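Eltomden Valley Archaeology Group
Minutes of the Finds and Fieldwork Meeting

Held January 7, 2025, in the reading room
Chair: Elīna Kivi
Apologies: received from the survey team, who were at the county records office.

1. Minutes of the previous meeting

The December minutes were accepted with one correction. Under item 4, "lower terrace" should read "upper terrace". The lower terrace was not opened last season and no permit exists for it.

Matters arising: the replacement sieve mesh has been delivered. The four-millimeter panels fit the old frames. The two-millimeter panels do not and will be returned to Emton for exchange.

2. Shrine structure, Trench C

The chair summarized the state of the record. The structure is a single rectangular room, entered from the east, with a bench along the rear wall and a shallow pit cut through the floor in front of it. The walls survive to a maximum of three courses. The group agreed last year to call it a shrine in the working papers. There was a request to go back to "Structure 2" until the pottery report is complete.

Points made in discussion:

The bench alone is weak evidence. Benches of the same height occur in two of the houses in Trench A.

The pit is stronger evidence. It was filled in one operation and held miniature cups, most of them broken at the stem, with a layer of clean sand above and below. No cooking debris was found in it.

The east entrance was given too much weight in the interim report. The houses on the slope also open east, and the slope leaves little choice.

Agreed: the label "shrine" stays in the working papers, with a question mark, and the comparison with the Trench A benches goes into the text with measurements. The paragraph on sunrise alignment is to be removed until a proper horizon survey has been done.

3. Miniature cups

The cup count stands at 571 fragments, of which 51 are bases. The minimum number of vessels will be calculated from bases only. An earlier figure, based on rims, is withdrawn. The rims are too small for reliable diameters and the same vessel was probably counted more than once.

Residue sampling was discussed. Twelve bases were lifted unwashed and wrapped in foil. The rest were washed in the field and are not suitable. The laboratory has asked for soil controls from the sand layers. One control exists from the upper layer. None was taken from the lower layer, but a block of it remains in the section and can be sampled when the trench is uncovered.

Agreed: hold the samples until the lower control is available. Send all of them in one batch.

4. Bronze disk

The disk from the pit edge has been stabilized. One face is polished flat and the other carries a cast loop. The conservator's note gives two readings: a mirror, or a fitting from a box or belt. The wear inside the loop shows that it hung or was threaded for some time.

The chair reported on comparisons. Polished bronze disks with a rear loop are known from graves and from votive deposits in several regions, and the excavators have called most of them mirrors. Few of those identifications were tested. The group had no objection to "mirror" as the preferred reading, provided that the alternative is stated in the catalog entry and the degree of polish is described in terms another reader can check.

There was a longer exchange on whether a mirror in the pit would say anything about the rite. One view was that mirrors in such deposits stand for a deity who sees or is seen. The other was that a mirror is a personal item of some value and could be given to any deity for any reason. No text from the valley bears on the question. The report will set out both views in one paragraph – no more than that – and will not name a deity. 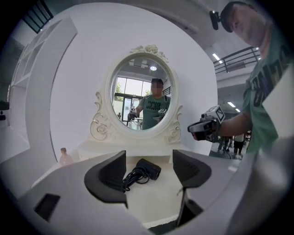

5. The Floltodus inscription

The block reused in the farm wall at Floltodus was recorded under raking light. Seven letters are secure and two are doubtful. The reading proposed in the old parish history depends on both doubtful letters and gives the name of a god not otherwise attested in the district.

The new drawings show a vertical stroke in the eighth position with no trace of a crossbar. This rules out the old reading at that point. The ninth position is damaged by a tool mark from the reuse and may never be settled.

Agreed: publish the seven letters, mark the eighth as a vertical stroke, and leave the ninth blank. The parish history is to be cited, with its reading in a footnote. The landowner has asked for a copy of the drawings and will get one.

6. Animal bone

The Sakalauskas report on the bone was received and tabled. It covers 678 identified pieces from all trenches. The main points for Structure 2 are as follows.

Young sheep and goat dominate the material from outside the doorway. Almost 700 further pieces from the same deposit could not be identified to species.

Cut marks are confined to the limbs and are consistent with ordinary butchery. The report found no sign of skinning beyond what is normal for animals that were eaten.

Right forelimbs are more common than left. The difference is small and the report advises against building on it. The group accepted this advice. A sentence in the draft newsletter that refers to "selected offerings of the right leg" is to be struck out.

Season of death was estimated from tooth eruption for the few jaws available. Spring is likely for these, but the sample is too small for a general statement about a spring festival.

7. Storage and labeling

Bags from Trench C are to be relabeled with the new context numbers. The old numbers stay on the inner tag. Anyone moving a box between shelves must sign the sheet at the end of the row. Two boxes were found on the wrong shelf after the stocktaking – both had been moved without an entry.

Silica gel for the metalwork box is to be checked monthly. The humidity strip currently reads within range.

8. Public talk

The group has been invited to speak at the Eltomden library in the spring. Title agreed: "A Room, a Pit, and Broken Cups". The talk will cover the excavation sequence first and the religious interpretation second. Slides from other sites may be used for comparison if the source is given on the slide. Reconstruction drawings showing robed figures are not to be used.

9. Actions

Chair: revise the Structure 2 text, remove the alignment paragraph, and circulate before the next meeting.
Finds: complete base measurements and draft the catalog entry for the disk.
Fieldwork: sample the lower sand layer when the covers come off, and photograph the section before and after.
Survey: obtain a quotation for the horizon survey.
Newsletter: correct the bone paragraph and resubmit.

10. Any other business

A question was raised about access to the upper terrace during lambing. The track will be closed to vehicles and equipment will have to be carried from the lower gate. The permit conditions allow this.

The date of the next meeting will be set once the pottery report is in.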